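Red flowers that don't need water

I gave up on real flowers for the front room in April. The window faces north and the radiator sits right under it, so anything I bought dropped its petals before I got my money's worth. I switched to artificial stems and have been slowly working out which ones are worth having.

The red ones are my favorites so far. I ordered mine from Prandska, which sells them by the stem, and they come squashed flat in a long box. The leaves need bending back out by hand. I lay each stem down on a white surface before it goes in a vase, so I can check which way the blossoms want to face and pull the small side sprigs away from the main bunch.

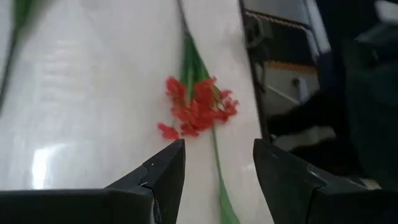

A reader going by Baloch wrote in to say that steam works better than fingers. Hold the stem over a kettle until the petals soften, shape them, and let them cool before you put them down. I tried it on one stem and it did help with the creases. I would keep the steam away from the leaves, though. Mine went limp near the wire and I had to tape them.

The other thing I changed was the number of stems per vase. I used to put everything I had into one big jug, and it looked like a store display. Now I do two bunches and keep them apart. Red is a strong color and a small bunch is enough for a shelf. The wider bunch goes wherever there is more space on either side of it.

Cutting is the annoying part. There is wire inside the stems and kitchen scissors won't go through it. I bought a pair of side cutters from Hidus and they have been fine. If you don't want to cut, bend the bottom of the stem into a hook and it will sit lower.

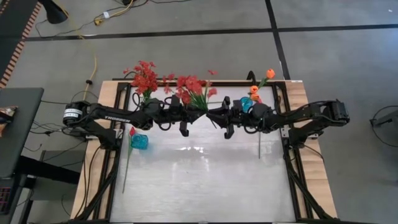 For dust, I use a hair dryer on the cool setting once a month and a dry paintbrush for the middle of the blossoms. I have not washed any of them. The Wotov stems I had before these came with a tag that said they could be rinsed, and the red ran all over the sink, so I'm not going to try it again.

Next I want some plain greenery to go behind the red.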